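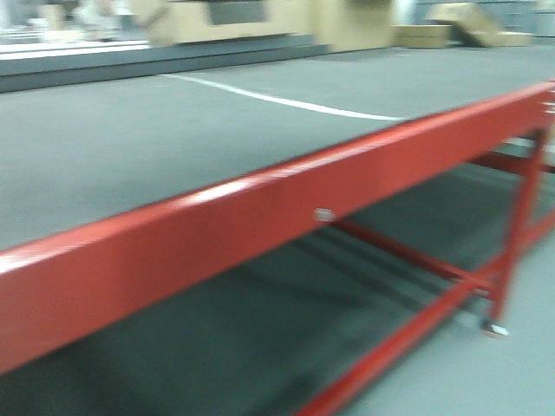 Nerivgate Library Kids' Science Club

Why does a table feel colder than a carpet?

Hi, it's Si-eun Choo again, back with another question from the club box. This one came from a kid who signed it "Frozen Toes", so thank you, Frozen Toes, wherever you are!

Here's what they wrote: "When I get up in the morning the carpet in my room feels fine but the bathroom tiles are FREEZING. Is the bathroom colder?"

I love this question because I wondered the very same thing when I was little. I used to hop down our hallway on one foot so only half of me would get cold. (It doesn't work. I fell into the laundry door.)

So, is the bathroom colder? Maybe a tiny bit, if somebody left the window open. But mostly no. If you leave a piece of carpet and a tile in the same room all night, away from the sun and the heater, they end up the same temperature. You can check this with a thermometer if a grown-up has one you can borrow. Your toes will tell you one thing and the thermometer will tell you another, and the thermometer wins.

Your toes aren't exactly lying, though. They just can't measure how cold a thing is. What they notice is how fast heat is leaving YOU.

Your body is nice and warm inside, and your skin is usually warmer than the floor. Heat always wants to move from the warmer thing to the cooler thing. So when you put your foot on a tile, heat goes out of your foot and into the tile. Tile is good at carrying heat away, so it zooms off and your foot yells "cold!" Metal is even better at it, and that's why a metal tap or a steel rail can give you such a shock first thing in the morning.

Carpet is different. It's full of little fibres, and between the fibres there is air, heaps of it, all trapped in tiny pockets. Heat has a hard time getting through trapped air. So it trickles out of your foot very slowly, the top of the carpet warms up a bit, and your foot hardly complains at all. Felt works the same way, and so do woolly jumpers, doonas and the fluff on a possum.

We call things that carry heat well "conductors", and things that carry it badly "insulators". You don't have to remember those words, but they are pretty good ones to say at dinner.

Now for something to try. Last March we did this in the club room and it got very loud.

You need a metal spoon, a wooden spoon, a plastic spoon and a woolly sock. Put them all together on a shelf, out of the sun, and leave them overnight. In the morning, shut your eyes and get somebody to touch each one to your cheek. Guess which is the coldest, then write down your order. Most of our group put the metal spoon first and the sock last, but there was a big argument over wood and plastic, so tell me what you get!

Then there's a bonus round. Wrap one ice cube in the sock and leave another one on a plate. Which one do you think will melt first? Lots of people say the one in the sock, because socks are warm. But a sock doesn't make any heat! It only slows heat down, and it doesn't care which way the heat is going. It keeps the warm in when there's a foot inside, and it keeps the warm out when there's an ice cube inside. I had to think about that for ages the first time I heard it.

Please use a clean sock. I'm not going to say why.

If you want to send me your results, pop them in the club box next to the returns slot, or draw me a picture. I've had 17 drawings of possums so far and I'd be very happy with more. Next time I'll be answering "Why do my fingers go wrinkly in the bath?"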